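Peppers are cheap at the Proloscombe market right now, so I'm doing my yearly big batch of roasted red peppers for the freezer. Putting the steps in a thread this time so I can find them next November.

Bought a case. The sign said 60 peppers and I didn't check. It cost less than the same weight of jarred ones at Bevach, even counting the gas for the oven.

Choosing: I go by weight in the hand and by the skin. Tight and shiny is good. Wrinkled at the shoulders means it has been sitting, and those go in soup instead. Small soft spots are fine if you're cooking that day. Cut them out.

Color matters less than people think. The orange-red ones are sweet too. I have never been able to taste the difference once they're roasted.

Shape matters more. A pepper with deep creases between the lobes is a pain to peel, the skin stays down in the fold. I put the smooth blocky ones aside for roasting whole and cut the creased ones into flat panels first.
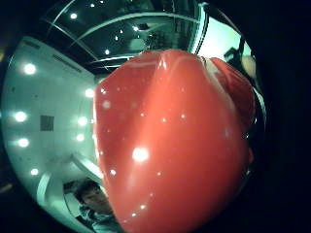
For the panels: slice down along each crease, and the lobes come away from the core in one piece each. Seeds stay behind. Lay them skin side up on a sheet pan, close together, no oil.

Broiler on high, rack one notch down from the top. Pull them when the skin is black in most places. My old oven runs hot on the left so I turn the pan halfway through.

Whole ones take longer and need turning with tongs. Same rule, mostly black.

Then everything goes into a big pot with the lid on for twenty minutes. I used to use a plastic bag and stopped — a lid does the same job and I don't have to wash a bag.

Peel with your fingers over a bowl. Don't rinse them under the tap. You lose the juice and a lot of the flavor goes with it. A few black flecks left on are fine.

Packing: I weigh out 100 grams per bag for sauce and double that for soup. Press flat, squeeze the air out, freeze on a tray, then stand them up in a box like files.

Someone asked last year about the marinated ones. That's the Marín recipe off the back of the vinegar bottle — vinegar, a little sugar, garlic, salt. Keep those in the fridge, not on a shelf. I use 2 garlic cloves a jar and that's plenty.

First tray is cooling now. One whole pepper weighed 371 grams before I cut it, biggest in the case so far. The rest get done Sunday.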